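Stop Sending Your Chapters to Everyone

Judit Fodor

I have belonged to the same writing group in Wendton for a long time, and I have watched good books get worse there. Mine was one of them.

The usual advice is to get as many readers as you can before you send a novel out. I followed it. I gave my second book, Veres, to nearly 70 people if you count the online swap. I got back notes on everything from the dog to the divorce. One reader wanted the sister cut. Another wanted the sister to tell the story. I tried to please them both and spent a year on a draft that had no shape at all.

I now use 2 readers. Raquel Frade reads for story and will tell me the page where she put it down. Tõnu Mägi reads sentences. They don't see each other's comments, and they don't see the book until there is a whole book to see.

People object that a small circle will miss things. It will. Tõnu missed that a character drove to work in a car she had sold in August. A copy editor caught it, and it took ten minutes to fix. A book that has been pulled toward 60 different tastes can't be fixed in ten minutes. I went back to the first draft of mine and started over.

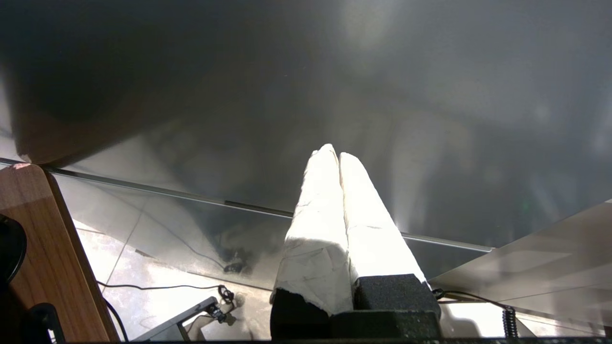 The other objection is that beginners can't tell which readers to trust. I agree, and a crowd doesn't help with that. Zoltán Oláh, who runs our group, has new members bring 2000 words and ask one question about them. By the third meeting most of them know whose answer they are waiting for. Those are the people to ask for a full read.

Give them a month. Don't argue with the notes when they come. Put them in a drawer for a week, then make the changes you would have been sorry to miss, and leave the rest alone.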